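Two Days at Zulano, and What I Brought Home in a Tote Bag

The line for Zulano started at the loading dock, wrapped around a mattress store, and ended next to a man dressed as a haunted teapot. I got behind the teapot. It was not quite nine in the morning, in January, and he had a spout for an arm, so holding coffee was a problem he'd clearly been living with for a while.

If you've never been, Zulano is a two-day anime and manga fair in a convention hall that does boat shows the rest of the year. It isn't one of the big ones. There are no movie stars and the air conditioning runs in winter. What it has is a long list of panels run by people who care about one thing very much, and I've reached the age where that is what I want out of a weekend.

My main reason for going was Giden. For those who gave up on it, which I understand, Giden is the series about the lighthouse keepers who can each put out one light forever. It ran to 312 chapters. The first hundred are as good as anything I've read. The middle has a boat race that lasts longer than some marriages. Then comes the ending, and people have been arguing about the ending in hallways ever since, including the one at Zulano, where the argument had blocked the restroom by ten o'clock.

Hall A was the sellers. The Tivwood booth was the biggest, with box sets stacked up like a fort and a staff member inside it who could only be reached by shouting. I asked whether the new Giden hardcovers fixed the lettering in volume 8. She shouted that they did. I bought it. I have since checked, and they fixed some of the lettering in volume 8.

Next door was Van den Broek, a secondhand dealer with banana boxes full of loose volumes and no order of any kind. I spent an hour in those boxes and my knees would like that on the record. I found two of the Giden side stories, the one about the cook and the one about the cook's brother, plus an art book with a stranger's homework folded inside. Algebra. They'd gotten most of it wrong.

The panel I'd circled was called "Who Put Out the Last Light?" and it was in Room 4, which seats 400 and was full well before it started. Halina Jasińska moderated. She's written about the series for years on her own site and she opened by asking for a show of hands on whether Old Marrow was the villain. Most hands went up. She asked again, whether he was wrong. Fewer hands. She wrote both questions on the board and left them there, and the mood in the room got a bit tense, like Thanksgiving right before someone mentions money.

Her argument went like this. Marrow is the only keeper who never lies to the kids. He tells them in chapter 40 what the lights cost, and everybody in the story treats him as a monster for it, and then the last arc proves him right in every detail except one. He thought people wouldn't pay. They do, over and over, and the book can't decide if that's lovely or terrible. She thinks the author couldn't decide either and that this is why the final chapter feels like two endings taped together.

I've reread those pages a lot and I had never noticed the tape. Now I can't see anything else, so thanks for that.

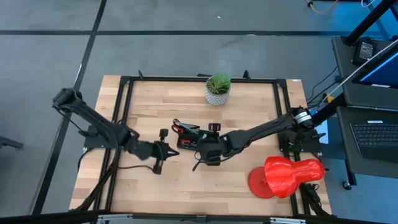
Roman Sadowski wasn't having it. He stood up in the fourth row and said that Marrow telling the truth doesn't make him honest, it makes him lazy, and that a man who tells children the price of something and then walks off with the lamp oil has skipped the part where he helps. He said the two endings were one ending, told once for Wen and once for her sister, and that you could see it if you read the narration boxes by color. He had the page ready. He had, I think, had the page ready for years.

That took up most of the question time. Halina said she'd look at the boxes again, in the voice of someone who had looked at the boxes. A woman near the back wanted to know about the boat race. There was a groan, and then a surprisingly long defense of the boat race, to which I can only say that I was there and I remain unmoved.

Lunch was a pretzel. I won't go into it.

In the afternoon I tried the quote contest, partly because it was near a chair. You hear a line read aloud and have to name the series and the speaker. It sounds easy until you learn that every gloomy swordsman since the dawn of printing has said something about the moon. I knew all the Giden ones, got "A dark coast is still a coast" before the reader had finished, and then fell apart over a string of sports shows, where everyone says "One more" and only the sweat is different. Margarida Vieira won with room to spare. Her prize was a pillow with Marrow's face on it, sternly lit, which I'd find hard to sleep beside.

The second day was quieter. The teapot came back as himself, in a sweater, and I only recognized him because he was still holding his cup like it might get away. I went to a talk on translating puns, given by Cyprian Chmielewska, and it was the best thing at the fair. He spent forty minutes on one joke about a herring. The joke relies on a word that means both "herring" and "second birth," and English has declined to provide one. He showed us his drafts, from bad to worse, and the version that got printed, where the herring is a mackerel and the joke is gone and a different, smaller joke has moved in. I laughed at that one when I first read it. I felt bad for the herring the whole drive home.

Before leaving I stopped at the artists' tables. Dolores Quintanilla had a print of the final lighthouse, the one from the last page, except she'd drawn it from the sea side, so you see what the boats would have seen. It was lit. I asked her if that was a position on the ending and she said it was a position on what sells. I bought it anyway.

Attendance was announced over the speakers at closing as 2,291, to cheers. Parking was twelve dollars a day and the lot by the mattress store fills first, so use the one behind the bowling alley. Bring a sweater and your own lunch. If you go to Halina's panel next year, sit on the left side, since the right side is behind a pillar and, if he's coming back, Roman.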